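6. Checking the wrist view before unattended runs

This section covers the checks you make with the Plirkero wrist camera and two-finger gripper before the arm is allowed to pick without a person at the cell. Do them in simulation first, then repeat them on the real arm. The simulated cell in Prinari uses the same step numbers, so one log sheet serves for both.

Read Section 2 (Stopping the arm) before you start. The operator at the pendant must be able to reach the stop button at all times during steps 4 through 9.

6.1 What you need

The cell file loaded in Prinari, with the wrist view open
The Testard log sheet, one per arm
The limits table from Section 5, filled in and signed
One set of the goods the arm will handle, or their models in simulation

6.2 Procedure

1. Set the speed limit to 200 mm per second. Leave it there until the log sheet is complete.

2. Move the arm to the home position. In the wrist view, find the gripper at the bottom of the picture. Both mounting brackets should show, with the round base between them. If either bracket is missing from the view, stop and redo the camera mount in Section 4.

3. Save this view as the reference. Name it with the arm number and the letters REF.

4. Jog the arm to the first approach point. Keep one hand on the pendant and watch the gap between the gripper and the nearest surface.

5. Bring the gripper in toward the item in short moves. Pause after each one and look at the wrist view before you make the next.

6. Note the point where any object becomes too close to focus. Write the arm position on the log sheet in the column marked Near.

Objects near the lens take up a large share of the view and lose their edges. The item you mean to pick may be partly hidden behind one of them. When this happens the software can still report a target, and that report must not be used as the only ground for closing the fingers. 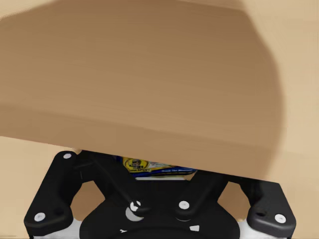 7. If more than half of the view is blocked, do not close the gripper. Back out along the same path you used to come in. Do not turn the wrist to see around an object while the fingers are still between surfaces.

8. From the backed-out position, choose another approach angle and repeat steps 4 through 6. Two failed approaches from different angles count as a failed check for that item. Mark it on the sheet and go on to the next item.

9. Once the target can be seen clearly from the approach point, run the approach at the set speed without closing the fingers. Do this twice. The arm should stop at the same point both times.

10. Return to home and compare the live view with the reference from step 3. Look at the brackets, the linkage rods and the screw heads. Any shift means the camera or the gripper has moved on its mount, and all results since step 3 must be thrown out.

CAUTION: Never reach into the cell to move an item that is blocking the view while the arm has power. Press stop, wait for the drive light to go out, and follow the entry steps in Section 2.

CAUTION: A clear result in simulation does not release the real arm. Both columns of the log sheet must be filled in.

6.3 Notes

The blocked-view limit is set under Vision > Limits. The supplied value is one half. You may lower it. Raising it needs a new risk review for the cell.

If the approach is refused by the software, the pendant shows code 2913. Clear it from the home position only. Clearing it part way through a move leaves the path planner with an old start point.

Najafi finger sets are longer than the standard ones and sit higher in the wrist view. Take a new reference after every finger change, even when you go back to a set you used before.

6.4 Records

Keep the log sheet and the reference view together for as long as the arm is in service at that cell. Repeat the full check after a collision, after a change of camera or fingers, and every 13 weeks in normal use. For setting the pick speed after a passed check, go to Section 7.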